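**kostico_fan:** Setting up a noodle night for 6 and I'm using brown paper as a table cover (cheap, and you can just bin it!). Folded cloth on the left, chopsticks on the right. Too plain?

**puromier2:** Love the paper. Chopsticks should lie across the front though, not in a stand.

**soupspoon12:** Disagree! A stand keeps the tips off the paper. My try, blue cloth and white stand: 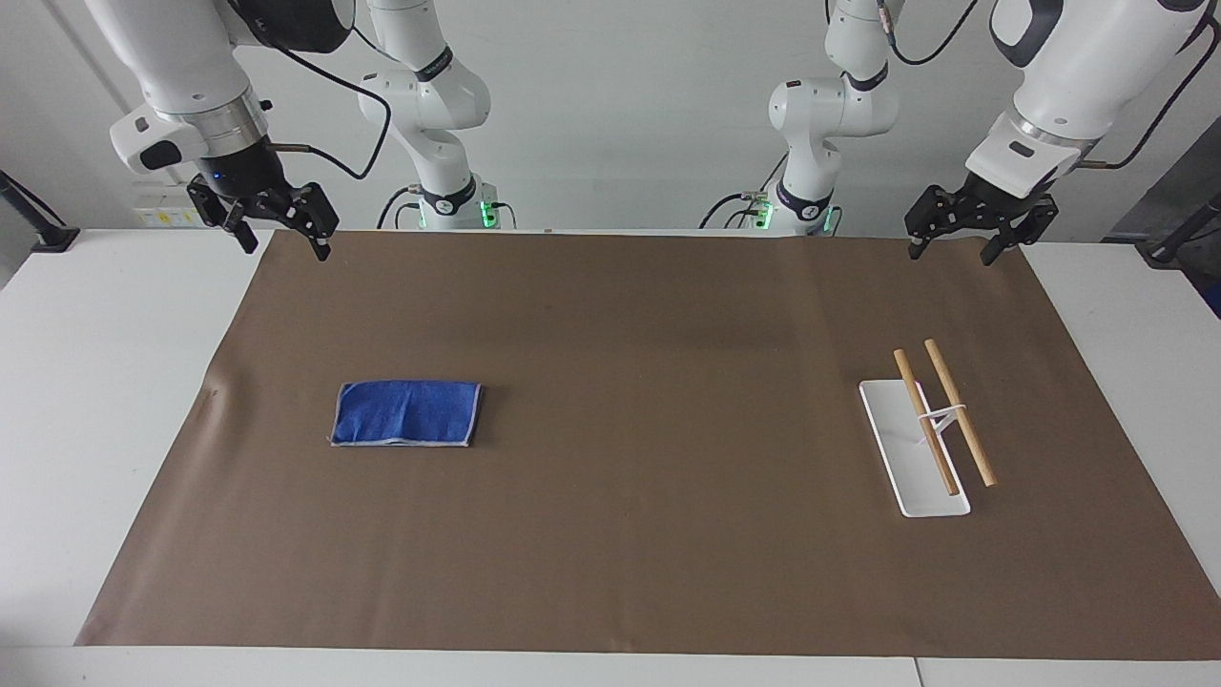
## Reply from kostico_fan

Ooh, sold on the blue. Stand stays, sorry puromier2.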